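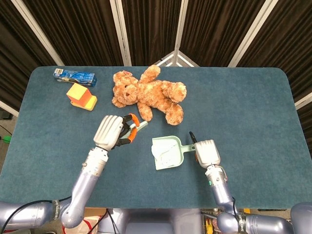

Figure 1. Teddy bear and other items on the teal table.

Print | E-mail

What Makes a Toy a Keeper?
Abrehet Derese and Prys Bevan

We started this project in March, after a long and very happy lunch spent arguing over which of our childhood toys we could never give away (Prys still has a knitted owl with one eye!). We handed out 100 survey forms at the Lewis Street library and got 50 back, which pleased us more than we can say. Soft toys were named far more often than games or puzzles, and many people wrote whole stories in the margins about grandparents, hospital stays and long car rides. Our warm thanks go to Ms. Eluned Morgan, who read every draft with great patience.

Print | E-mail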